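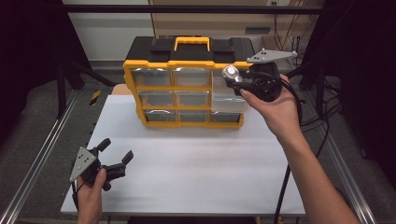 Nine-drawer parts organizer, yellow frame, carrying handle on the lid.

Section 3: Sorting your small parts before you build the Larkstead clock

I've put together more of these clock kits than I care to admit, and the sorting always takes me longer than I planned. Do it anyway! The kit has up to 200 loose bits in it, and half of them look alike.

1. Clear a table and lay a towel down. The brass pins roll.

2. Open the bags one at a time, starting with bag A. Leave the gear bag sealed for now (you won't need it until Section 5).

3. Count the short pins. You want 48. If you're missing any, check the folds of the bag before you write to us.

4. Put each size in its own drawer, cup, muffin tin, whatever you have.

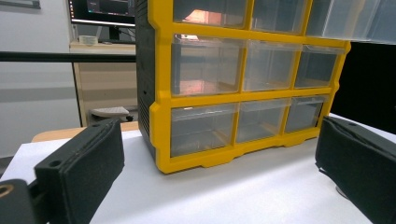
5. Label as you go. I use masking tape and a fat marker, and I write the bag letter first, then the part number. My friend Leopoldo writes only the number and mixes up A2 and C2 every single time.

Note: The 2 long screws with the blue tips are for the pendulum bracket. Keep them apart from the rest, they're a hair longer and will poke right through the back panel.

Caution: Small parts can choke kids and pets. Close everything up when you leave the table, even for a quick coffee.

6. Check your labels against the parts list on the inside cover, then go on to Section 4, where we finally get to glue something.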